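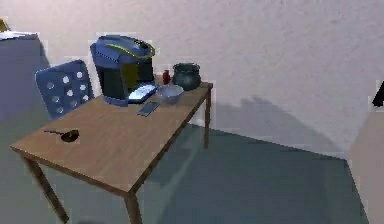
Page 1 of 30

Is the Cuvard home robot kit worth it for simulation only?

Brukley
I only want the simulated flat, no hardware. The licence is 300 a year. Can I move the furniture and keep
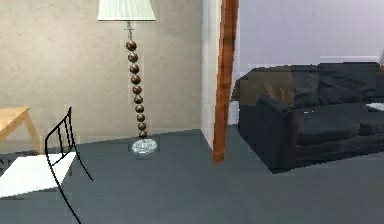 my own start positions between runs?

Orness
Yes – save the layout under a new name first, or the next update overwrites it. Check these before paying:

- Floor routes between rooms
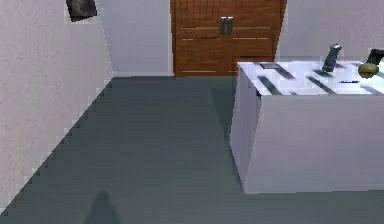 - Reach over a crowded table, knives included 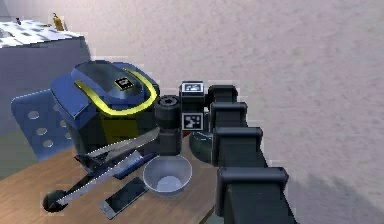 - Export of joint logs

Seyoum
Works fine on my old laptop. Bit slow.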